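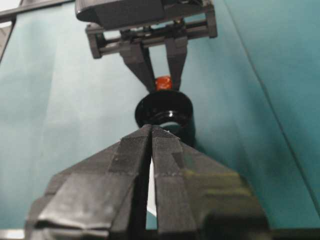

## The Graltley 200 Share Tracking Ledger

If you follow small company stocks the way a lot of our customers do, with a coffee in one hand and a stack of press releases in the other, you already know how fast the details slip away. What did you pay for that first batch? Why did you sell half of it in March? The Graltley 200 is a plain, sturdy paper ledger made for answering just those questions, and we're very fond of it!

Ludmila Murín drew up the page layout after years of keeping her own notes in school notebooks (she still has them all, and some are hard to read). Each holding gets a full spread, with your buys and sells on the left and plenty of room on the right for news, dilution, insider filings and whatever was on your mind that day.

**What you get**

- 200 numbered pages, lies flat when open
- 3 ribbon markers
- Fold-out sheet at the back for dividends and yearly totals
- Index pages sorted by ticker symbol

Rigoberto Bautista, who packs the orders here at Paulauskas, likes to use one ribbon for stocks he owns and another for stocks he's only watching. The third one he leaves for tax time.

The paper takes fountain pen nicely, though very wet inks may need a minute before you turn the page. Refills for the older Hellidgate binder don't fit this one, so please check which you have before ordering.

The ledger is a place to keep records and doesn't come with stock picks or advice of any kind. Gift wrap can be added at checkout.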